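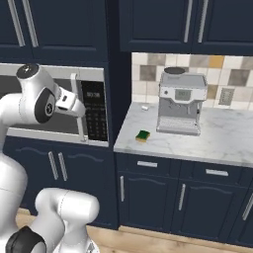

Ticket 987 – Self-improvement title opens at wrong chapter after update
Product: Gevska Reader, version 4.2
Reported by: Bakke Lending Library
Status: Resolved

Issue
Patrons who borrow the e-book edition of "Speaking Before Strangers" (Drostel) report that the book opens at chapter 4 and that the author biography is missing from the front matter. The audio edition is not affected. The library holds 50 licenses for this title.

Log
09:15 – Ticket received and assigned to the Triltuvo support desk.
09:40 – Fault reproduced on two tablets. Clearing the local copy and downloading the title again made no difference.
10:25 – File compared with the publisher's master copy. The start marker points to chapter 4, and the biography is present but has no entry in the table of contents.
11:05 – Corrected file requested from Drostel.
14:30 – Corrected file received, checked and released to the catalog.
15:10 – Library confirms that new loans open at the title page.

Action required by patrons
Existing loans do not update on their own. Patrons should return the title and borrow it again. Highlights are kept – notes attached to the biography page may need to be entered again.

Loan periods have been extended by two days for all affected accounts. Further reports should quote the ticket number.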